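The Gripper Bench: Notes from the Back Half of the Shop
Sunday, November 24, 2024

Members who came in for the table saw this month and found the long bench covered in yellow plastic have been asking what's going on. The short version is that a few of us are building a pair of hand-held grippers, the kind you wear out your thumbs on while recording how a person folds things, so that a robot arm may one day fold them worse.

The long version starts in May, when Ainhoa Rivas put a sign-up sheet on the corkboard headed "Laundry, but slower." I signed because I thought it was a joke. Six months on I own a torque screwdriver.

The fingers were the first trouble. We print them in a flexible yellow filament called Raltetti, which we buy by the spool and which absorbs moisture from the air with real ambition. The early ones came out stringy and split along the slot the first time anyone squeezed a sock. Drying the spool overnight fixed the strings. Turning the part on its side fixed the splitting, and cost us a week of arguing about who had suggested it. (It was me. The minutes say otherwise.) We also lengthened the slot so the finger bends along its length, where the old version folded at the root like a cheap lawn chair.

Then came the body. The first shell was designed by someone with very small hands, or possibly for someone with very small hands, and could be held for 90 seconds before the cramping set in. The Aranda shell, named for the street the shop is on, is wider and a good deal uglier. You can hold it through an entire basket of towels. The trigger linkage still squeaks. We have tried dry lubricant, wet lubricant and ignoring it, and the third is winning.

Money, for those who follow the bench budget: we've spent 579 dollars of the 800 we were allowed. The biggest single item was a box of fasteners from Jodell in a length we turned out not to need. If you have any use at all for M2 screws that are slightly too long, please see me. Please.

Practice has moved out of the shop and into people's homes, since the only flat surface here that isn't covered in sawdust is the one with the drill press on it. T-shirts come first because everyone has one and they lie fairly flat. You pinch a grip in each hand, bring the sleeves in, fold up the hem, and discover that you have never once thought about how you fold a shirt. I now think about it constantly. My family has asked me to stop.
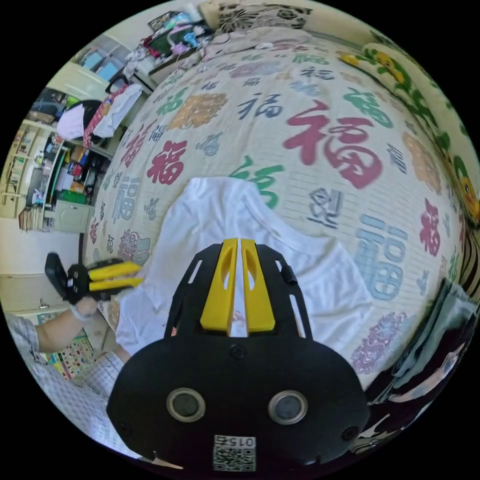 Can I build a pair without owning a 3D printer?
Book the shop printer for the fingers and shells, and bring your own filament or pay for ours by weight.

Our running tally of folds stands at 3,111, counting the ones Ainhoa calls "interpretive." The sister shop in Warnovport is building from the same files and has asked for our notes on the trigger, so somebody needs to write some. The parts bin is under the long bench, left side. Failed fingers go in the coffee can, and the sharp tweezers go back on the magnet strip, where they were when I left them.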